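Notes, budget bit (after the Tistmont slides, before the break)

Right, money! Say hello to Florencio Carretero in the front row, he did the spreadsheet and I only argued with it.

Start with the shopping list. We asked for three hand-held grippers and got sign-off for two, at 1184 the pair. Spare finger pads are 65 a set and I forgot them completely in the first draft – own up to this, people like it. Then the storage, which I'd put down as "a few drives" and which came back as 1819. Pause for groans.
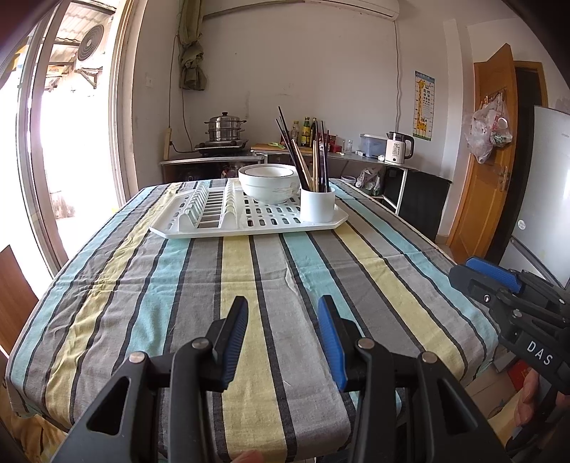

Next, the Faton quote against the Cluvus one. Faton was cheaper on paper, but delivery was 11 weeks and we'd already promised Patwary a start in May. So we paid more and slept better. If anyone asks whether I'd lease next time: probably, yes, for the arm at least, but I'd still buy the hand-held kit outright (it gets used every day and it's easy to lend between teams).

Mention training time! We budgeted none.

Skip the tax slide if it's gone past twenty to four. Questions, then tea.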